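Stop Buying a New Pillow Every Time Your Neck Hurts

Friday, October 30, 2020

I have bought five pillows in the last few years, and I slept badly on all of them. The most recent was a contoured foam one from Hellwig, which came with a booklet and a lot of promises. My neck hurt less for a week. Then it hurt the same as before.

My view is that most of us are spending money on the wrong end of the problem. A pillow can be too high or too flat, and that matters. But what you do with your neck for the other sixteen hours matters more, and no store can sell you that in a box.

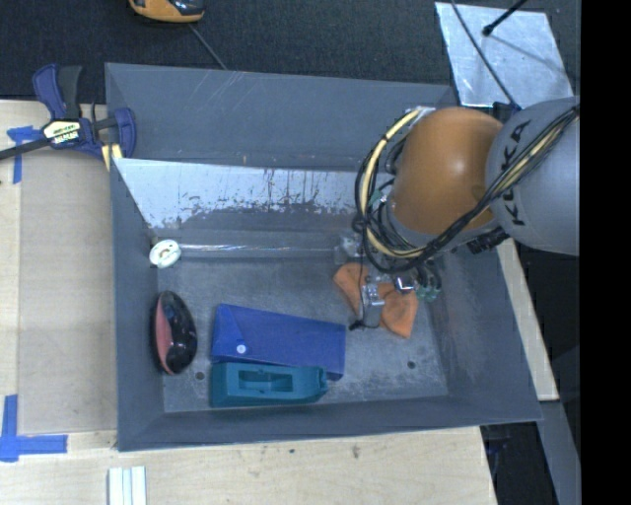 Pillow makers like to talk about support as if the neck were a shelf that needs a bracket. A neck is meant to move. Hold it in one position all day over a laptop and it will complain at night, whatever is under it. A KUKA arm reaching down over a gray bin can hang there for as long as it likes, with its cables looped around the orange housing, and feel nothing. People who lean over a desk in much the same way can't.

I read 153 customer reviews of the Diletti side-sleeper pillow before writing this. Plenty of buyers loved it. Very few said whether they had changed anything else, such as a higher screen or a walk at lunch. Without that, I don't know what the praise is worth.

Ojārs Urbonaitė, who treats my neck at a clinic in Grekwood, asked me to leave the pillow alone for a month and fix my chair first. I raised the screen, lowered the seat and got up once an hour. By the end of July I was sleeping through most nights – on the old Winar pillow I had nearly thrown out.

If yours is lumpy or smells bad, replace it. If it is only two years old and your neck is stiff, keep your money for now and look at your desk.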